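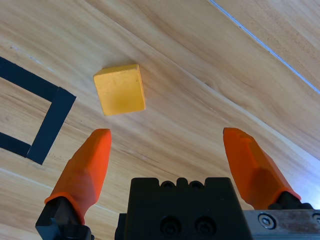
What does it cost to keep a tabletop robot arm running once it has been bought? At Vudau, the parts and service line for next year comes to 12 percent of the purchase price, and fingertips are the largest item in it.

Vudau published its equipment plan for the coming year on Tuesday, October 27, 2020. The plan covers 2 new arm stations for block handling work, in which an arm picks up a small block and sets it down inside a taped square on the table. Both stations are to be in use by the end of February.

Arex will supply the arms and controllers. Grippers were quoted separately by Brandex and Kim, and Kim was chosen. The two quotes were close on price. Kim's fingertips can be changed without removing the finger mounts, and its lead time on spares was shorter.

Fingertips are treated in the plan as a consumable. Each pair is budgeted for 2,000 grasps, after which it is replaced whether or not wear is visible. The order includes 86 pairs, with no reorder planned before the next budget round. Screws, finger mounts and slide parts are carried under general spares.

Tables are not part of the purchase. The new arms will be bolted to existing benches, and target areas will go on being laid out in black tape. A printed mat was priced and dropped - the layout changes too often for a fixed pattern to be useful. Tape is charged to the workshop account.

The plan also sets aside money for a wrist camera on each arm, with one spare shared between the stations. Cable sets are listed as a separate item after last year's order arrived without them. Lighting was left out of this round. Staff had asked for shades on the window side to cut glare on the tabletops, and the request has been moved to the building budget.

Delivery of the arms is expected before the grippers. Vudau intends to use the gap for mounting and controller setup, with acceptance tests to follow when the Kim units are fitted. Payment to both suppliers is due after those tests - half on signature, half once each station has completed a full shift of pick-and-place work.

Filed under: Automation / Equipment & Budgets

Contact the newsroom | © 2020 All rights reserved | Back to top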